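Mesh bin

Print this article | E-mail | 14 shares | 3 comments
Updated 21 October 2025

A mesh bin is an open-topped container with walls of woven, welded or expanded material, used for holding things that their owner intends to sort later. It is found in stockrooms, garages and offices, and under sinks, where it goes to be forgotten.

Construction

Most household bins are made of thin steel with a powder coating, usually black or gray. The rim is the strongest part and the corners are the first to go. Makers give the load limit with great confidence – the Tivley catalog lists its middle size at 50 pounds – and owners tend to learn the true figure on the stairs.

Use

The open walls let air through and show what is inside, which suits onions and sports gear and is less kind to paperwork. Small screws leave by the same route as the air. The Plimgate storage handbook recommends a liner for anything narrower than a pencil, advice repeated on 58 of its pages.

Bins are often kept near slotted shelving, whose shelves can be moved up or down to fit them. In practice the shelves are set once, slightly too low. 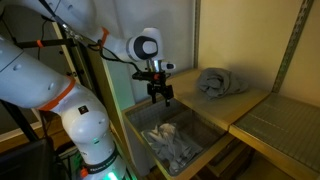 A gray mesh bin, with a slotted metal shelf upright behind.

See also: Wire basket; Crate; Junk drawer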